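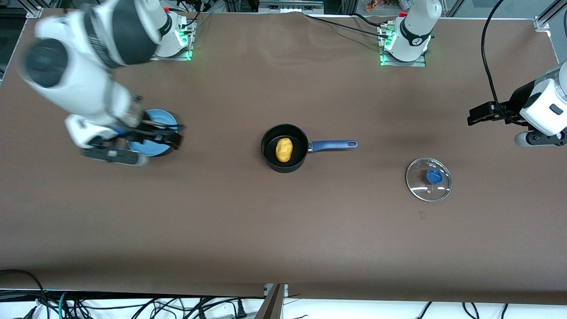 Right, thread time, as a few of you asked why I've gone quiet this week. Short version: a safety thing with the two arm rig, nobody hurt, me slightly greyer. Long version follows (get a tea).

1/ We've been doing toy kitchen tasks. Plate, pan, lid, potato. Two arms, one table, one policy running the lot. I'd been at it most of March and it was going nicely enough that I'd got a bit comfy.

2/ Episode 345. Left arm is meant to go for the pan handle while the right one deals with the plate. Left arm sets off, stops dead over the table, sits there. Fine, I think, it's lost the handle again, I'll hit pause and have a look.

3/ So I hit pause. The little banner goes amber, says PAUSED, all very reassuring. I lean in to nudge the pan round a bit. And the left arm finishes its move!! With my forearm in the way!!

4/ It wasn't fast. We run everything at a crawl with the force limit turned right down, so it bumped me, tripped the limit and stopped. I've had worse off a supermarket trolley. But I've been thinking about it ever since, and I didn't sleep brilliantly that night.

5/ What I'd believed for months: pause means both arms hold still.
What pause does in our version of Stilby (our control software, for the new people): it stops new commands being sent. Anything already in the queue still gets played out.

6/ Normally the queue is so short you'd never see it. But the left arm had stalled waiting on a late wrist camera picture, so the commands had piled up behind it. Camera wakes up, queue empties, arm goes.

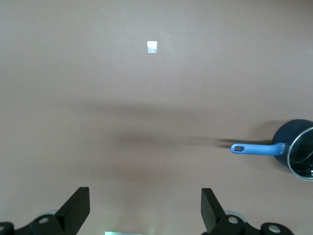

7/ The wrist view is the bit I keep going back to in the logs. When it's working you get the handle nice and clear, loop at the end and everything. Then for 2573 milliseconds there's no new picture at all. Same one over and over. Two and a half seconds doesn't sound like much until you've got your arm in there.

8/ And the software was perfectly happy! It was checking that a picture existed. It wasn't checking whether the picture was NEW. I wrote that check, by the way, so please don't go shouting at the Stilby lot on my behalf.

9/ The camera dropping out was probably the cable. It's an Odesero one and it bends quite tightly when the wrist turns. I wiggled it and got the same freeze on 2 tries out of a lot more, so I'm not swearing to it. New cable's on order from Değirmenci.

10/ Changes so far. Old pictures now count as no picture, and both arms stop. Pause throws the queue away. And the word on the banner is now COMMANDS STOPPED, ugly but true.

11/ The bigger one is me. There's a proper stop button at my elbow that cuts the drives, and I'd got into the habit of using the on-screen pause as it saves re-homing everything afterwards. Lazy. Hands go over the table after the big button, every time, and I've told everyone else at Dulside the same.

12/ Someone's already asked if the slow speed means it was never really dangerous. On this rig, at that speed, I got a bump. I'd have reached in just the same if we'd had it turned up for a demo, and that's what bothers me.

13/ If you run anything with a pause button, go and find out what yours does with the queue. Load it up, freeze a camera on purpose, stand well back and press it. Took me ten minutes to reproduce once I knew where to look.

14/ Will post the log plots when I've tidied the labels. Still haven't got the potato onto the plate reliably, since you ask.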